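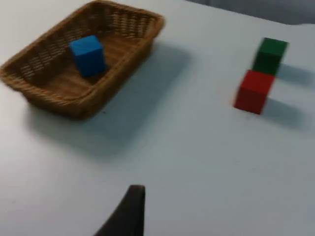
2022-01-13, sorting bench, Plisance

Blue cube is in the basket, red and green still on the table, one close behind the other. I wrote the order blue, red, green, and I keep it for all runs of this week so that Iona can compare with her sheet.

Setting of the arm: speed 300, waiting time 3 seconds over the basket. Program saved as 413. Please do not write over it.

To look at: when red and green stand so near, is there enough place for the fingers? I would like to try first with the red one turned a little. Iona prefers to leave them as they are, as the parts from Stolov also arrive close together.

Talk with the packing people

Rosine Leclerc came to the bench with the morning shift, seven persons. They asked less about the arm than about the hours. At present each of them sorts for half a shift and packs for the other half. If the arm takes the sorting, it is packing the whole day, and that is harder for the shoulders. I had not thought of this. Rosine proposes that filling and checking the baskets becomes a task of its own, with rotation. I said I will put it in the February plan, but I cannot promise it.

They also want to know who may stop the arm. My answer: everyone. Must be written on the bench.

Open: ask Hevis for the softer finger pads.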